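Home | Forums | Music Help | Records & Tapes | Log in

How do I find out who played on an old reggae single?

Picked up a 7 inch at a yard sale in Hultham, label says Gilto, matrix number 3154 scratched in the runout. A side is vocal, B side is the same rhythm with the voice taken out and a ton of echo. Artist credit is just "Domari", no first name, no year, no musicians listed. Is Domari the singer or the group?? Want to know who the bass player is mostly. Also is it worth anything, not selling, just curious. Already tried typing the number into a search engine and got car parts.

quanside_b
Ok so first thing — the number in the runout isn't always the same as the number on the label. Check both. Small labels often reused a label number when they repressed, but the scratched one belongs to that cut. Write down any letters before or after it too, sometimes those are the producer's initials.

Domari was a vocal trio early on and then the lead singer kept the name when the other two left. So it depends on the year. If you hear harmonies on the chorus its the trio. If it's one voice double tracked, probably after the split. Gilto didn't credit players on singles, hardly any of the small labels did, the studio had a house band and they got paid per side. Your best bet is the LP on Quan that collected the early singles, the back sleeve has a list of musicians. It's for the whole album tho, not song by song, so you still might not get a definite answer on the bass.

Pressing was 4000 I think for the first run, and there was a second one in January with a different color label. Don't quote me on the 4000.

tapehiss80
its worth like 14 bucks. maybe 80 if its clean and has the original sleeve which it wont

lowendtheory_m
Agree with most of the first reply but the trio thing is not a reliable test, the singer hired backing vocalists after the split so you get harmonies on the later ones too. Go by the label design. Early Gilto has the name across the top in block letters, later ones have it down the side.

For the bass — listen to the B side, loud, on decent speakers. With the vocal gone you can hear how they play, and compare it with sides where the player is known. Did this for nearly a year with another label and got most of them figured out. Collectors boards are good for this, post a short clip and somebody will have an opinoin. Several opinions.

And clean it before you play it again. Yard sale dust will chew up the groove.

Last updated 2026-07-03 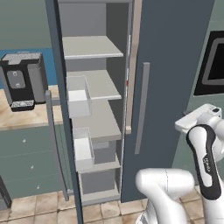 What is the B side called when it's the same song without the singing?

Usually a version, or a dub if the engineer has reworked it with echo and dropped instruments in and out.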